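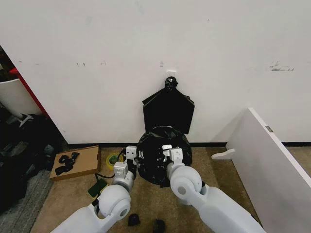 Figure 3.1 Black plastic bag hung on a wall.

Chapter 3: Waste in Small Towns

Household waste is whatever a home no longer wants. In Dusberg, a town of 900 homes, it goes out every 2 weeks.

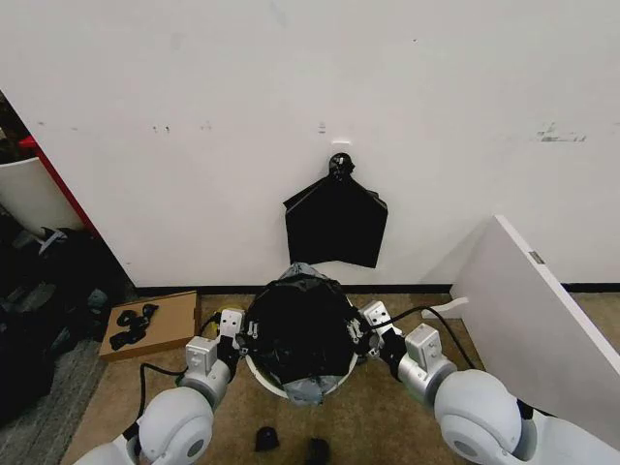
Who pays for collection?
The town does, out of a yearly charge on each home.

Eneck, further up the valley, has 300 homes and shares Dusberg's lorry. Peiyu Cai's study of both towns is used throughout this chapter.

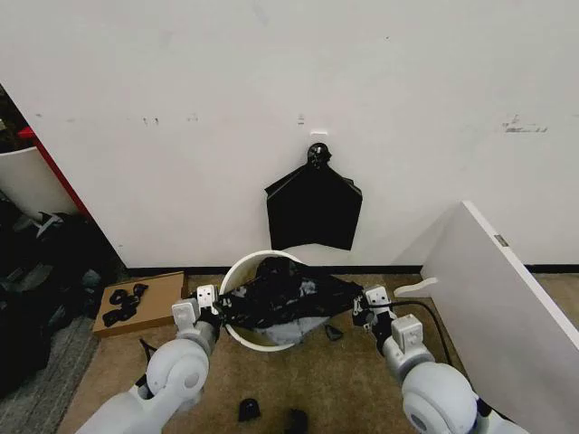
3.1 Sorting at home

Food scraps are kept apart from paper and glass. In Caldeira they go to the Istis compost site from May.

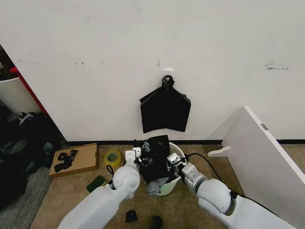

Sorting depends on where people throw things away. Most homes in the study had one main bin in the kitchen. A round bin on the floor by a wall, like the white one on the brown carpet, takes mixed waste unless a second stands beside it.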